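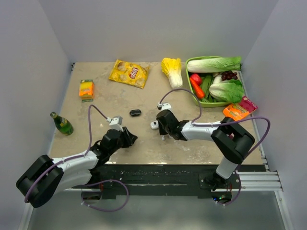 The rig in May, with groceries.

I have spent most of the month on a planner that can't make up its mind. It's called Pasura, it's the third one I've written, and it has two arms to look after, which gives it twice as many chances to disagree with itself.

The trouble is what my log calls "replan churn." The camera feed comes in, the perception node (Nuchit, a name I regret every time I have to say it in a meeting) posts an updated pose for whatever we're after, and Pasura throws away a perfectly good trajectory to compute one that is four hairs better. Then it does it again. The arm moves like a man trying to pass someone in a hallway.

My first fix was a dead band. If the new pose is within 6 millimeters of the old one, keep the plan and get on with your life. That works fine for a head of cabbage. A cabbage is very forgiving. You can be wrong about a cabbage in every direction and still end up holding it.

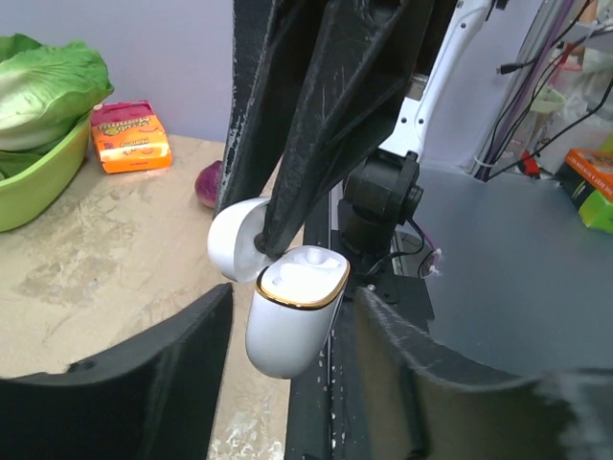 Small glossy things are another matter. With an earbud, 6 millimeters is the difference between a grasp and a tap on the head, so the dead band now scales with the size of the object. I resisted this for a while on the grounds that it was ugly. It is ugly. It's also two lines long, and the churn in my replay logs dropped from 232 replans per run to 24, so I have made peace with ugly.

The case lid was the next surprise. Pasura treats everything it isn't grasping as a solid lump, and a hinged lid is a poor sort of lump. It has one shape when it's shut and another when it's open, and my collision model only knew about the first. As far as the planner was concerned, the arms had all the room in the world up there. I now give anything with a hinge a fat cylinder that covers both shapes. The planner complains that the cylinder is in the way — it is, that's its job — and takes the long way around.

I should say a word for Markeck, the little log viewer I put together last winter to avoid doing real work. It lines up the joint states, the poses and the wrist video on one time bar, and it has found more bugs than I have. Most of them were clock bugs. The two wrist streams had drifted 8 frames apart, and I'd been blaming the planner for acting on old news when I was the one delivering the paper late.

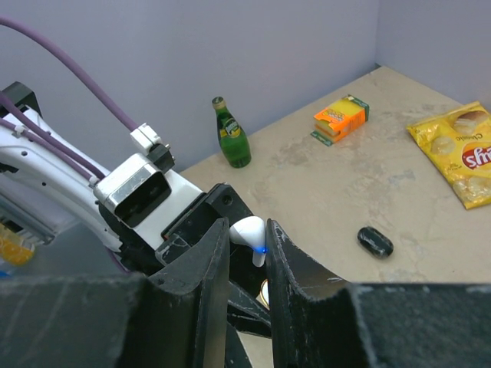 What's left is the handoff logic, which still lives in a file called temp_final_2. Each arm asks for a lock on the shared middle of the table before it goes in. Lovely idea. Except that the lock is released when the trajectory finishes, and a trajectory that gets replanned never finishes, it just gets replaced by its younger brother. So one arm holds the lock forever and the other waits, very politely, until the watchdog kills them both.

I have a patch that ties the lock to the task and leaves the trajectory out of it. It passes in simulation, where everything passes. The branch is up on the Trosgate server if you want to read it before I've cleaned up the comments, some of which were written after midnight and are mostly addressed to myself.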